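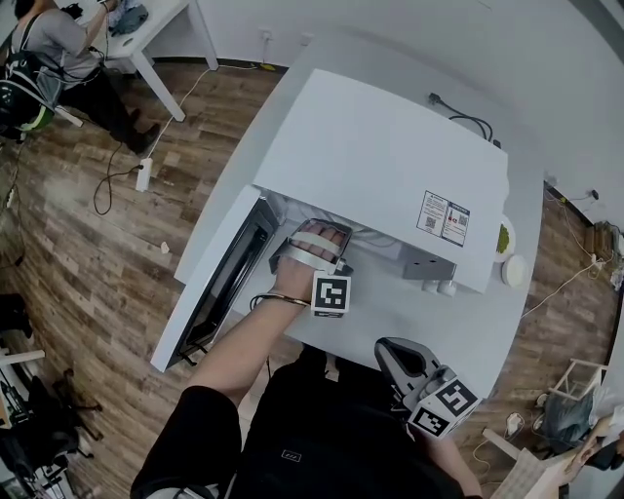
Reading time: 1 minute

July – bench notes, Bosance workshop

Xuân Chu completed the drying trial on the apple slices for the Cisine recipe booklet. Batch 3009 was cut thin and soaked in lemon water, 100 g to each tray. Trays were rotated at 2 p.m. and again before close.

Slices from the upper tray curled at the rim and snapped cleanly. Those from the lower tray remained leathery and are to be dried again – same setting, 3 hours. Color was acceptable on both.

The Giáp variety browned sooner than the Fatora. Colleagues are asked to keep the two in separate jars and to mark the lids in pencil. The kitchen scale is due for calibration before the pear trial.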